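Print this page
E-mail this page

Eide project: progress report to Niranley
Reporting period ending 28th January
Prepared by Funmilayo Sani, with contributions from Chibuzor Adebisi and Brittany Li

1. Where we are

The work agreed for this period was to finish the first full set of demonstrations, train the baseline policy on them, and run the comparison with the two-stage method described in our September plan. The first two are done. The comparison has been run on the pick and place tasks and is still under way on the drawer tasks.

We are on budget. We are behind on the drawer tasks, for reasons given in section 4, and we ask in section 6 for a small change to the order of the remaining work.

2. Data

We now hold 1,180 demonstrations that have passed checking. Each is a single episode recorded by an operator guiding the arm through one instruction, such as moving a can to the other side of the cabinet top, standing up a fallen can, or opening a named drawer. The instruction is typed in before the episode starts and is stored with it.

Checking was slower than we planned for. In the September plan we said that operators would mark their own episodes as good or bad at the end of each one. Musa Abubakar looked through an early batch and found that operators were generous with themselves, mostly in cases where a can had been released while tilted and had then settled upright. Two people now check every episode, and neither of them may be the person who recorded it. Where they disagree the episode is left out. This has cost us time but the data is better for it, and we intend to keep the rule.

We also changed the way start positions are chosen. At first the operators placed the objects where they liked, and when Brittany plotted the positions most of them were bunched near the middle of the top. A short script now gives the position for each object and the operator places it by a printed grid, which is taken away before recording.

3. The method and the results so far

For readers who have not seen the earlier report, the question is whether a policy does better when it first predicts where the gripper should go and only then predicts the motion to get there. The baseline predicts the motion directly from the camera view and the instruction. The two-stage version predicts a target point on the work surface, and a second, smaller network works out the motion to reach it. Both are trained on the same episodes and for the same number of steps.

On single-object instructions the two do about equally well, and we do not think there is anything in the difference. The gap opens up when there are two objects of the same general kind on the surface and the instruction names one of them. Here the baseline often sets off towards whichever object is nearer the gripper and does not correct itself. The two-stage policy makes this mistake much less often.

We tested this in 200 trials for each policy, with the same list of start positions for both. The person resetting the objects did not know which policy would run next. Full tables are in the annex, broken down by instruction and by distance between the objects. The points we would draw out are these:

— The two-stage policy picks the named object more often, and the advantage is largest when the other object is closer to the gripper.
— When it does go wrong, it tends to go wrong at the start. The target point is placed on the wrong object and the motion that follows is otherwise good.
— Grasp failures, where the right object is approached but not held, are no less common than with the baseline. We had not expected the new method to help with this and it doesn't.

The third point matters for the Pustico trial planned for later in the project, where grasping will count for more than choosing. Chibuzor is looking at whether the second network should be given a closer crop of the view during the last part of the approach. He has run this on recorded data only and there is no result to report yet.

We lost 19 trials to stoppages, most of them caused by the safety limit on the wrist joint being set too tightly. These were re-run from the same start positions after the limit was changed. They are marked in the annex so that anyone who prefers to leave them out can do so. The ordering of the two policies is the same either way.

4. Drawer tasks

The drawer tasks are behind. The knobs on the cabinet drawers are small and round, and a gripper that arrives slightly off centre will slide off them. 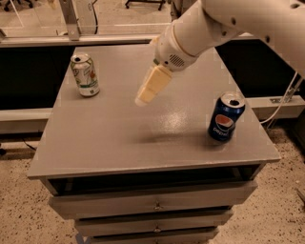 The target point in the two-stage method was defined on the flat top of the cabinet, and this suits cans well enough. A knob is on the front face, so a point on the top says nothing useful about height. Solange Tremblay has rewritten the target as a point in space, taken from the position of the gripper at the moment it first closes in each demonstration. This meant going back over the stored episodes and computing the new targets for all of them, including the can episodes, so that the two sets can be trained together.

The recomputing is finished. Early training with the new targets gives the same behaviour on the cans as before, as we had hoped. On the drawers we can only say that the upper drawer is going better than the others. The lower drawers need the arm to reach down past the lip of the top, and operators themselves find this awkward. Their demonstrations are slow and vary a good deal from one person to the next. We think more demonstrations from fewer operators would help, and plan to try this first.

5. People and equipment

Musa moved to the Avby site part way through the period and now gives half his time to Eide. Brittany has taken over the episode checking rota. No equipment has been bought. The gripper pads were replaced once, between recording and testing, and we repeated a small number of earlier trials afterwards to make sure that the change had not affected the results. We found no difference worth reporting.

6. Request and next steps

We would like to move the Pustico trial back behind the drawer comparison. In the plan the two ran side by side, but they need the same arm and the same people, and doing them together would slow both. The end date and total cost would not change.

In the next period we will:

— record further drawer demonstrations with two operators
— complete the drawer comparison, using the same blind reset procedure as for the cans
— report on the closer crop for the last part of the approach
— send Niranley the checked episodes and the checking notes, in the format agreed in September

We would be glad of a decision on the order of work before recording starts again. Questions about the annex tables should go to Chibuzor Adebisi, and anything about the budget or timetable to Funmilayo Sani.

Print this page
E-mail this page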